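Equipment Planning for the Laundry Sorting Project
Student report, Holloway lab course
Authors: Lise Vachon and Myrtle Ostrowski
May 27, 2025

1. Purpose

Our task was to plan what the group should buy before the next project period. The budget is 500 dollars, and the robot itself is not included.

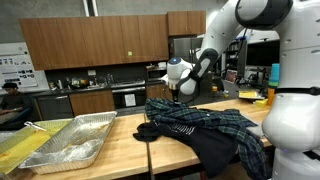 We made the first list in January, but it was too long. We have now kept only the items which we need for picking up clothes from a table.
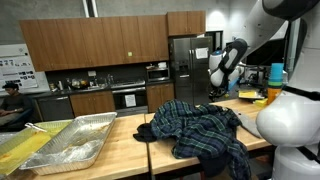
2. Gripper parts

We compared spare fingers from two suppliers, Hultwood and Nalska. Hultwood is cheaper, but the delivery takes five weeks. Nalska delivers in two weeks, so we chose it for the first order. 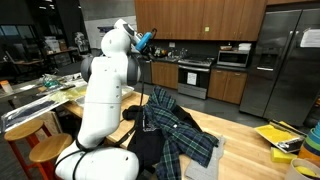

Cables were missing from our first list, and Myrtle added them after we discussed repairs. A replacement should be long enough for the whole arm, with some extra length for bending. The black cable at the blue gripper makes a loop and then goes down along the arm, so the straight distance is not a sufficient measure. We ask for three cable clips also.

3. Test clothes

For the clothes we plan to spend little money, and second-hand items from the Lirura shop are acceptable. It is important to have different sizes and shapes. A plaid shirt bunches up when the gripper pinches it, and the gray cloth with cat ears has a very different outline. We would like to buy five more pieces, mostly shirts with long sleeves.
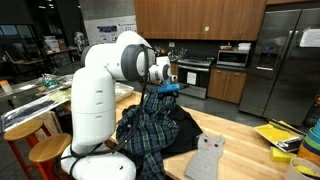 The storage is still an open question in our plan. Lise proposed a closed box for the clothes, and its price is not yet in the budget. The table also has a yellow tray with black and metal items at the right end, and we want to keep small parts separate from kitchen things. For this we will ask for one more box with a lid.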